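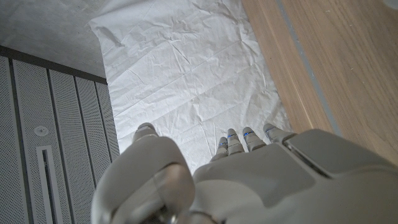

Lesta Opens Its Papercraft Season in Hendham With a New Line of Layering Dies

HENDHAM, January. Lesta, the family-run papercraft shop on Correa Street, is delighted to share that its new Trurnetti line of layering dies is now on the shelves and in the online store, after a long winter of cutting, gluing, recutting and a good deal of tea.

The line has 51 dies in all, mostly leaves, ferns and small garden birds, and every one of them fits the standard tabletop machines our customers already have at home. We have tried them on plain cardstock, on vellum and on some rather stubborn glitter paper (bring patience for that one!), and the finer stems held up very nicely.

To go with the launch, we are bringing back our beginner card classes, which so many of you have asked about at the counter. Each class runs for two hours and makes five cards, with envelopes, and all supplies are included. Seats may be reserved at the shop or by phone, extension 301.

Trurnetti dies are sold singly or in sets, and orders placed before noon ship the same day.

Recent news
Spring ink pad colors are in
Correa Street parking during roadwork
Card drive brings in 1504 handmade cards
Ribbon remnants sale returns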